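Repair counters should come back to our high streets. When I moved to Brulton there were three places that would fix a lamp or a toaster. The last one closed in July, and the nearest is now in Morcombe, nine miles off.

People say new goods are cheap, and they are. I still think a town loses something when every broken plug means a trip to the dump.
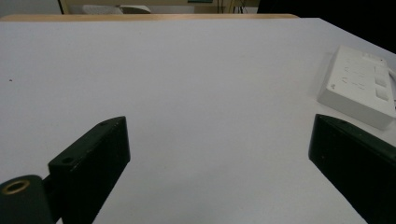
The council could rent out the old Perron shop at a low rate for a trial year. Annick Després fixed radios there until she retired, and she says the work never dried up – the rent went up. A repairer doesn't need much space. A wide, flat white tabletop is enough to start, and on a pale surface even a tiny dark speck shows up, so a dropped screw would too. Add good light and a till.

I would pay $10 to keep a kettle going. I suspect my neighbors would too.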